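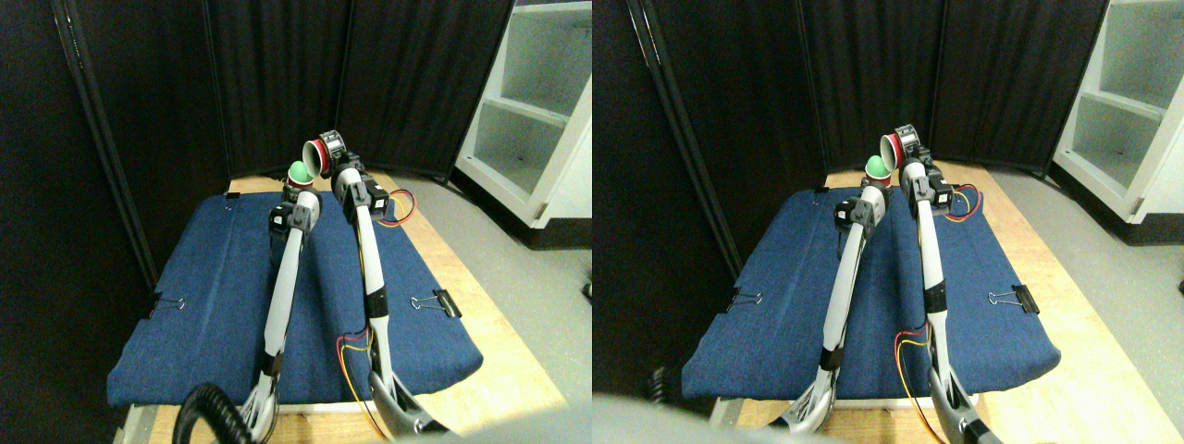

Aino Pitkänen has run the lending desk at the Zustcombe town library for 15 years, and she still stamps some of the books by hand. The computer prints a slip with the due date on it, but a few of the older borrowers lose the slips and like to see the date inside the cover.

"It takes me two seconds," she says. "If they ask, I stamp it."

We talked in the back office before opening, with the returns chute thumping every few minutes behind her. She grew up on a farm outside Rarnilia and came to town at 43, after the farm was sold. The library was meant to be a winter job.

"I'd done the accounts at home, so I could file things. I didn't know much about books. I read cookbooks and the weather."

The branch had 4 staff then. It has two now, Pitkänen and Selina Plattner, who looks after the children's section and drives the van to the outlying farms. The hours were cut as well, and the evening opening went first. Pitkänen thinks that was a mistake.

"People who work all day can't come at eleven in the morning. We lost the mill families and most of them haven't come back."

What borrowers want has changed less than I expected. Crime novels go out the most, then large print, then anything about gardens. Local history is steady. A set of bound council minutes donated by Dennis Marsden has been borrowed more often than she would have guessed, mostly by people arguing over fences.

Fines were dropped a few years ago. She was against it at the time.

"I thought we'd never see another book again. Then a whole carton turned up in the chute — some of them were older than Selina. One had a bus ticket in it from when the bus still ran."

She doesn't mind noise, within reason, and she lets people eat if they keep to the tables by the window. Her one firm rule is about pens. Anyone using the old maps gets a pencil from the jar on her desk.

Pitkänen hasn't set a date to retire. She would like to see the roof over the reading room fixed, and the council has put that off until at least January. In the meantime there is a bucket beside the biographies, and she empties it before she goes home.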